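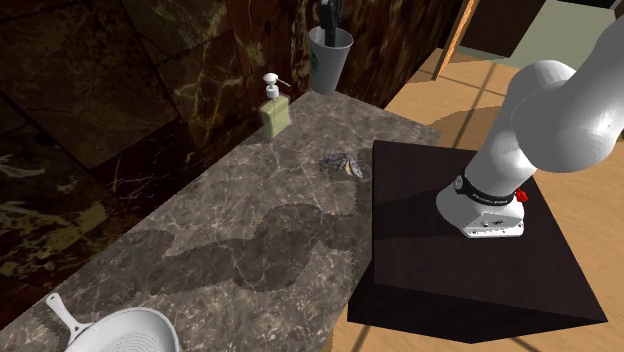 How to Write a Capsule Movie Review (and Have Fun Doing It)

I love capsule reviews. Give me a full page on a movie and I'll probably skim it, but give me 150 words from somebody who cared about picking every one of them and I'll read it twice! I've been writing them for our film club newsletter, the Trerel, for years now, and people keep asking how to get started. So this is my whole method, start to finish, with a made-to-order guinea pig: Trandeck, the ferry thriller we showed in January.

Before you watch

Read as little as you can. I look up the running time and the director and then I close the browser. If you've seen the trailer, fine, but try to forget which lines were in it, or you'll spend the whole movie waiting for them.

Get a small notebook, one that fits in a pocket. Phones are no good for this (the light bothers everybody in your row, and you'll check your messages, I know you will).

While you watch

Write down single words. I mean it, one or two at a time. My notes for Trandeck read "foghorn," "wet coat," "she lies to the purser," "why the oranges?" and "too long on stairs." That was nearly the whole page. You don't need plot notes, you'll remember the plot. What slips away by the time you get home is the small stuff, and the small stuff is what makes a capsule come alive.

Put a star next to anything that made you laugh, jump or look at your watch. Your body is a pretty good critic.

The long draft

Now write way too much. Go home, sit down and get 500 words out as fast as you can, without fixing anything. Mine are a mess! Sentences trail off, I call the lead "the sister" because I can't remember her name, and there's usually a paragraph complaining about the parking.

Don't skip this step to save time. I tried going straight to the short version for a whole season and every review came out sounding like the back of a DVD.

Find your one thing

Read the long draft over and look for the sentence you'd say out loud to a friend on the sidewalk. With Trandeck it was "the scariest person on the boat is the one handing out blankets." Everything else in the review has to be friends with that sentence. My paragraph on the score was pretty good, and out it went.

If you find two sentences like that, pick the stranger one.

Set up the story in two sentences

The first sentence says who and where. The second says what goes wrong. Stop there, even if the twist is wonderful, even if you're dying to tell. Here's mine:

"A young doctor takes the night ferry home with her brother's ashes in a gym bag. Halfway across, a passenger goes missing and the crew insists he never boarded."

You can fold an actor's name in with parentheses, but two names is plenty. Past that it starts to look like a phone book.

Say what you think, with a reason you could point at

Words like "gripping" and "stunning" don't tell a reader much. I ask myself what I'd point at if we were watching together. I'd point at the eleven seconds when the blanket lady stops smiling, so that's what I wrote. If you didn't like something, do the same: "the stairway chase goes on until you could draw the stairs from memory."

Cutting it down

Print it. Cross out every "very," then every sentence that starts with "This is a film that." Read it out loud. Wherever you run out of breath, there's a cut waiting.

Yufang Xie, who edits the Trerel, taught me to chop off my first sentence and see if anything's missing. Usually nothing is. It still hurts!

Check your facts last: spelling of names, year, country, running time. I once spelled the title of Trelance three different ways in one review and Ebony Kerslake still brings it up.

The finished Trandeck capsule

"A young doctor takes the night ferry home with her brother's ashes in a gym bag. Halfway across, a passenger goes missing and the crew insists he never boarded. Don't watch the captain. The scariest person on the boat is the one handing out blankets, and when her smile finally drops, the whole ship seems to tilt. A stairway chase outstays its welcome, but the foghorn will follow you home."

Well under the limit, so I had room for the credits line.

Try it tonight with whatever's on, even if it's something you've seen ten times.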